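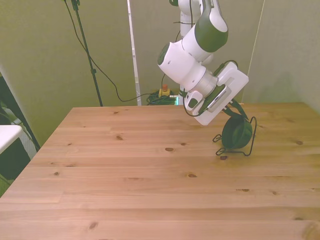
Par quel disque commencer avec Skarnness ?
Par la première démo, celle de 18 minutes, avant n'importe quel album.

Temps de lecture : 7 min

On me pose la question depuis que j'ai parlé de leur réédition ici, alors je déroule un fil. J'écoute ce groupe depuis le lycée, je ne serai pas neutre du tout, et ça va partir dans tous les sens (vous êtes prévenus !).

Pour situer : black metal atmosphérique, plutôt lent, beaucoup de réverbération, des guitares qui grésillent comme une vieille radio et une batterie jouée comme par quelqu'un qui déménage une armoire. Dit comme ça, c'est pas vendeur. À fond dans un bon casque, c'est magnifique.

La démo, donc. Pas de titre, juste le nom du groupe sur la jaquette. Un seul morceau coupé au milieu, tout bêtement, pour tenir sur les deux faces de la cassette. La coupure tombe en plein riff. Sur la réédition ils ont recollé les deux moitiés et j'avoue que ça me manque, j'avais fini par entendre ce trou comme une partie de la composition.

Le tirage d'origine : 50 copies, dupliquées à la maison, et comme la platine tournait un poil trop vite, toutes les cassettes sont un peu trop hautes. Pendant des années des gens ont relevé les riffs dans un accordage qui n'existe pas. J'en fais partie. J'ai passé un été entier à accorder ma guitare de travers.

La réédition remet la bonne vitesse et le morceau devient beaucoup plus lourd. Au début je détestais. Maintenant je ne reviens presque plus à l'ancienne version, sauf pour l'intro, où le petit côté pressé va super bien au clavier.

Parlons du clavier ! Un modèle pour enfant, d'après le livret, avec un son de chœur complètement râpé. On l'entend seul au tout début puis il disparaît sous les guitares, et si vous tendez l'oreille il est toujours là, il tient la même note pendant une éternité. Quand les guitares s'arrêtent et qu'il ressort tout seul — frissons à chaque fois.

Deuxième étape : l'album Ploltness. C'est le disque que tout le monde cite et pour une fois tout le monde a raison. Enregistré à Stavier, dans une ancienne laiterie carrelée du sol au plafond. Vous imaginez le son de caisse claire. Vous n'imaginez pas assez.

Le carrelage fait la moitié du disque. Chaque coup de caisse claire part au fond de la pièce et revient un peu en retard, et le groupe a calé ses tempos dessus. Sur le troisième titre on entend très bien que le batteur attend le retour avant de frapper à nouveau. Mettez ça le soir, sans rien faire d'autre à côté.

Les paroles de Ploltness parlent de tourbières, de routes inondées, de bêtes perdues. Pas de démons, très peu de religion, juste un pays qui s'enfonce doucement. Le chant est tellement noyé dans le mix qu'il faut le livret pour suivre, et le livret est imprimé en gris sombre sur noir. Prévoyez une lampe.

Petite parenthèse pour ceux qui viennent du doom : commencez peut-être par la face B de Ploltness et remontez ensuite. Le dernier morceau est à peine du black, c'est deux accords et une basse énorme qui rampe dessous. J'ai converti ma sœur avec ça, elle qui n'écoute que du stoner et qui se moquait de mes pochettes illisibles.

Et ceux qui viennent du black plus cru, à toute vitesse, vont sans doute s'ennuyer sur la face A. Patience jusqu'au blast du deuxième titre. Il est court, il arrive sans prévenir, il repart pareil, et après lui le silence de la laiterie a l'air immense.

Le label, maintenant. Tunstall, toute petite structure, cassettes et vinyles, zéro promo, un catalogue photocopié glissé dans chaque colis. J'ai découvert la moitié de ma discothèque dans ce catalogue, en cochant des noms au hasard parce que le logo me plaisait. Quelques ratés mémorables (un disque de cornemuse bruitiste, je le garde quand même) et énormément de trésors.

C'est Tunstall qui ressort la démo. Le son a été repris depuis la bande mère, avec très peu de nettoyage. Le souffle est resté. Merci ! Un black metal de chambre sans souffle, pour moi c'est comme un feu de bois sans odeur. Je préfère largement ça aux remasters qui compressent tout et où la basse vous arrive dans les dents.

La pochette a changé aussi. L'ancienne : une photocopie de photocopie, une ligne de sapins et une tache. La nouvelle reprend la photo d'origine et, surprise, la tache est une grange. Je me suis raconté des tas d'histoires sur cette tache. Je lui laisse une place dans mon cœur.

Pour les amateurs de matériel : ampli à transistors, pédale de distorsion bas de gamme, micro de chant scotché à un tuyau. Tout est écrit dans le livret de la réédition, avec les réglages. J'ai essayé chez moi. On obtient un bruit de mixeur. Il doit manquer la laiterie.

Le concert ! Je les ai vus une seule fois, un soir de septembre, dans une salle des fêtes avec une jauge de 80 places. Pas de fumigènes, pas de corpsepaint, les néons éteints et une lampe de chantier posée derrière la batterie. Ils ont joué Ploltness en entier, dans l'ordre, sans un mot entre les titres.

Le son de la salle était affreux pendant le premier morceau, vraiment une bouillie, et puis l'oreille s'y est faite ou quelqu'un a touché un bouton, mystère. À partir du troisième titre j'avais les yeux fermés. En sortant j'avais raté le dernier car et je suis rentré à pied le long de la départementale, plus de deux heures, avec les acouphènes et la bande-son idéale dans la tête. Je signe pour recommencer quand ils veulent (avec des bouchons cette fois, protégez vos oreilles, je suis sérieux).

On m'a demandé en message privé si le deuxième album valait le coup. Il est plus propre, plus écrit, avec des guitares acoustiques et des passages presque folk. Je l'aime bien. Je le sors surtout en automne. Il y a un interlude à la vielle qui est une merveille et que je passe parfois en boucle en cuisinant, ce qui inquiète les voisins.

Ce qui me manque dessus, c'est la pièce. Ils ont enregistré dans un vrai studio et la batterie sonne comme une batterie. C'est bien fait, c'est équilibré, et j'attends tout du long que la caisse claire revienne du fond de la laiterie.

Ordre conseillé si vous découvrez : la démo rééditée, Ploltness, une pause de quelques jours, Ploltness encore une fois, puis le deuxième. Gardez le split pour la fin, leur face est une longue improvisation au clavier et elle fait fuir même les gens motivés. Moi je l'adore, évidemment.

Question de format, parce que ça va venir : la cassette pour la démo, le vinyle pour Ploltness. Le passage de la face A à la face B tombe pile où il faut, on se lève, on retourne le disque, on a le temps de respirer avant la basse. En numérique l'enchaînement est trop brutal à mon goût — si vous n'avez que ça, mettez pause et allez vous faire un thé.

Ne payez pas des fortunes pour la cassette d'origine. J'ai la mienne, elle est usée, elle tourne trop vite, le feutre presseur s'est décollé et je l'ai remis avec un bout de ruban adhésif. C'est un bel objet pour qui a traîné avec. Pour écouter la musique, la réédition fait tout mieux.

Ajout du soir : plusieurs d'entre vous me demandent comment ça se prononce. Aucune idée pour Ploltness. Au concert, tout le monde au stand disait « celui avec les tourbières » et tendait le doigt. Je fais pareil depuis.

Dernier ajout et je vous laisse tranquilles : si vous connaissez d'autres groupes qui laissent la pièce jouer avec eux (granges, citernes, chapelles, cages d'escalier, je prends tout), balancez les noms en réponse. Démos bienvenues, son pourri bienvenu aussi. J'ai un trajet en train qui approche et des piles neuves dans le baladeur !

50 commentaires · 18 partages

Contact · © Tous droits réservés · Retour en haut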